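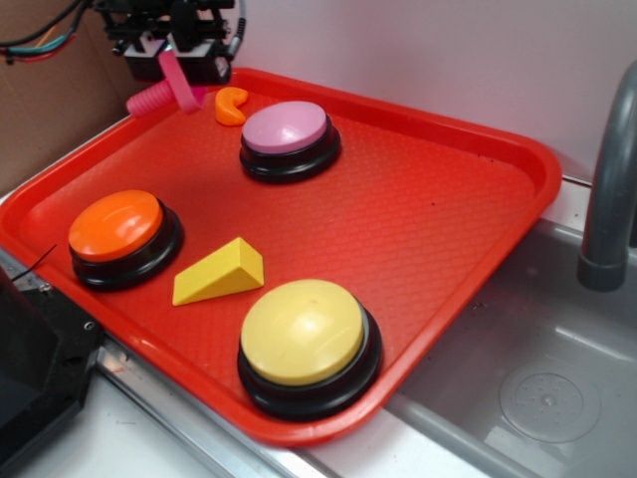 Section 6 - Sending coins from your Rellano wallet

Read section 5 first if you haven't made a backup phrase yet. No backup, no sending, the Send button stays gray until it's done.

Before you start
Firmware 2 or later. Older units show the wrong fee on the confirm screen.
Battery over 25 percent, or plug it in.
Manalo desktop app open and unlocked.

Steps

1. Connect the wallet with the short cable. Enter PIN on the device, never on the computer.

2. In Manalo, pick the account you're sending from. Balance takes a few seconds to load - wait for it.

3. Click Send. Paste the receiving address. Don't type it by hand.

4. Enter the amount. You can switch between coins and dollars with the arrow next to the box.

5. Choose a fee: Slow, Normal or Fast. Slow is fine for most things, but may sit overnight when the network is busy.

6. Click Review. The address now shows on the wallet screen. Compare the whole thing, not just the first and last characters.

7. Hold both buttons until the bar fills. Let go early and it cancels, nothing is sent.

8. Manalo shows Pending, then Sent. Unplug whenever you like after Pending shows up.

CAUTION: Sent coins can't be called back. Not by us, not by Suton support, not by anyone. Wrong address = gone.

CAUTION: If the address on the wallet doesnt match the one in the app, stop. Cancel, unplug, scan the computer for malware before trying again.

Note: Payments over $3,000 ask for the PIN a second time. Change the limit under Settings > Security > Large payments.

Note: Sending to a Plisix exchange account? Some coins there need a memo as well as an address. Copy both. The memo box only appears after you tick "Add memo".

If it gets stuck

Pending for over a day - open the payment, click Raise fee, confirm on the wallet again.
"Device not found" - other USB port, then restart Manalo. Hubs cause alot of this.
"Not enough funds" with a full balance - you left nothing for the fee. Lower the amount a little or click Max.

Next: Section 7, Receiving coins and making a new address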